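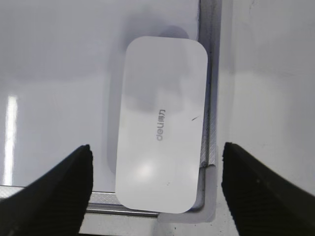 Nudau, segunda semana. Post rápido que tenho de sair daqui a bocado e prometi escrever isto desde dezembro.

Para quem chegou agora: o Nudau é o kit da Stotero, garra de dois dedos + câmara de pulso + licença do software (Luangrath, já lá vou). 1195 euros sem portes. O braço é à parte, atenção, que na página deles isso está em letra pequenina e houve gente a encomendar enganada.

Montagem. Uma tarde. Parafusos a mais, manual a menos. O cabo da câmara é curto, tive de o passar por fora e prender com abraçadeiras, fica feio mas aguenta. A garra em si gosto muito. Dedos pretos, superfície com textura, abrem bem mais do que eu esperava. Folga quase nenhuma na minha. Disseram-me que as primeiras unidades vinham piores, não sei, só tenho esta.

Tarefa de teste: apagar o quadro. Quadro branco deitado na mesa, letras a marcador, o braço vai buscar o apagador, apaga, pousa. Parece coisa de criança e é um pesadelo. Apagador branco em cima de quadro branco, com reflexos do tampo todo. Para a câmara de pulso aquilo é neve. O meu é um deli branco, liso, cantos redondos, e com contraste tem pouco mais do que o logótipo cinzento no meio e um risquinho escuro ao lado. Pensei em pôr-lhe fita colorida e depois decidi que não, se é para testar é para testar.

Ora bem, números. O Luangrath quer imagens a 1024, abaixo disso queixa-se. Gravei 1948 demonstrações curtas (sim, contou o software, eu deixei de contar muito cedo). Treino durante a noite. De manhã o braço ia ao apagador quase sempre, centrava, fechava. Apagar é que já é outra conversa. Pressão a menos e fica tudo borrado, pressão a mais e o quadro anda de lado. O kit não traz sensor de força nenhum, estima pela corrente do motor, e a estimativa é fraquinha. Para mim é o defeito grande. Até agora o único que me fez pensar em devolver.

Outra coisa: a moldura. Quando o apagador fica encostado ao alumínio a garra hesita, abre, fecha um bocadinho, volta a abrir. O perfil de metal confunde-lhe a profundidade, acho eu. Baixei a velocidade de aproximação no ficheiro de config e melhorou. Não está documentado em lado nenhum, é o terceiro parâmetro do bloco "approach", de nada.

Letras: só A, B e C por enquanto, à mão, tamanhos diferentes, tortas de propósito (ok, nem sempre de proposito).

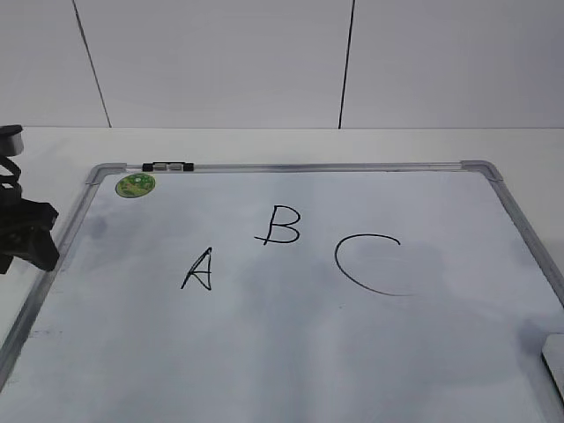

O Rostam Kordestani escreveu-me a dizer que com a garra da Drirkemico este problema da pressão nem se põe, porque traz sensor nos dedos de origem, e que eu estava a gastar tempo de treino a compensar hardware. Também diz que o software deles é pior e que passou 3 dias só a calibrar. Portanto.

Tem razão no sensor. Mas a Drirkemico não me vende sem contrato de manutenção e isso para uma mesa em casa está fora de questão.

Suporte da Stotero: respondem, em inglês, depressa, nem sempre à pergunta que fiz. Mandaram-me um firmware novo que ainda nao instalei. Se mexer na estimativa de força digo aqui.

Comprava outra vez? Para agarrar e pousar, comprava. Para esfregar, lixar, escrever, tudo o que é contacto contínuo, esperava pela próxima versão ou juntava um sensor por fora. Ando a ver preços.

Os ficheiros de config ponho no sítio do costume assim que os limpar, estão cheios de comentários meus e palavrões. Vou-me embora, já estou atrasado.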